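Progress report, Tolldale laundry handling project
Second reporting period, ending in April
Prepared by Omid Babaei for the Vandetti program office

1. Summary

In this period we moved from trying out the equipment to regular collection of examples. We now have 415 accepted demonstrations of picking up and putting down clothes and towels. The plan for the period asked for 400, so we are a little ahead on the number. We are behind on the variety of the examples, and I explain this in section 3. The budget is inside the limits which we agreed, with one change that needs your approval (section 5).

2. How the work is organized now

The collection is done at the Nasley site. Yasaman Naseri leads it and plans which tasks are recorded on each shift. We have four trained operators. In the first report I wrote that we would train six, but two persons left for other work and we decided to continue with the smaller group until summer. The four know the equipment well and they make fewer bad recordings than the group had in the beginning.

Each demonstration is one complete task, done by an operator who guides the arm from start to finish. The operator gives a short written label after the task, for example "take one item out of the basket, place on the table". Yasaman or I look at the recordings on the next morning and mark them as accepted, accepted with a comment, or rejected. Rejected recordings are not deleted. We keep them in a separate folder, because the Ahmadpour team, who train the model, asked to have some failed attempts as well.

Around 90 percent of the recordings are now accepted on the first review. The most frequent causes for rejection are a wrong label and a recording which was stopped too early. Both are mistakes of procedure and we have added a reminder on the operator's screen before saving.

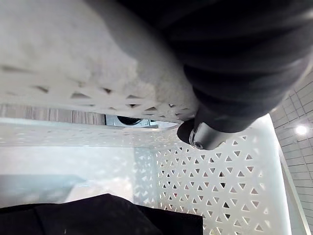

3. Variety of the examples

The weakest point of the collection is the variety of containers and of materials. Most of our early recordings were made with soft bags and open boxes, and the model has learned to expect a wide, simple opening. Baskets with hard walls are more difficult. When the gripper is right at the inner lip of a white plastic basket, as it is here, with only a piece of dark fabric low inside, the wrist view contains much rim and wall and rather little cloth. The walls full of small triangular holes are a further difficulty, as the far side becomes almost white under strong light while the fabric stays very dark. Ahmadpour told us that their model sometimes treats such a pattern of holes as part of the textile. We think these examples are the most valuable ones for the next training round, and we want many more of them.

So far 91 of the accepted demonstrations use a basket with perforated walls. We would like to double this in the next period. We will also change the lamps and the height of the basket between the series – until now these were changed only when somebody remembered to do it. Yasaman has made a simple plan sheet where each series has its own lighting, basket and type of clothes, and the operators follow it from top to bottom.

4. Results from the training side

Ahmadpour received two deliveries of data from us. The first one had a problem with the time stamps, and the arm positions and the pictures did not match well. We repaired the files and sent them again, which cost us almost two weeks. The second delivery was used without problems.

With the second delivery the model could pick a single towel from an open box in most of the trials. With baskets it is still not reliable. It often stops above the rim, or it closes the gripper before it has reached the cloth. I do not want to give a percentage yet, the number of trials is too small for this.

5. Budget and request

Costs for staff are lower than planned because of the smaller group. Costs for repair are higher. We had to replace two cables and one set of finger pads. We ask for your permission to move the unused part of the staff money to equipment, so that we can buy a second set of pads and more baskets of different shapes. The total amount of the grant does not change.

6. Next steps

– Finish the plan sheet and start the basket series in the first week of the new period.
– Send the third delivery to Ahmadpour, with the checked time stamps.
– Decide together with Ahmadpour if the labels should be more detailed. They would like to have separate labels for reaching, gripping and lifting. This would make each review longer, and we need to test how much.
– Answer to the program office about summer staff as soon as we know how many operators can stay.

The list of all accepted recordings can be requested from Yasaman Naseri. For questions on the budget please write to me directly.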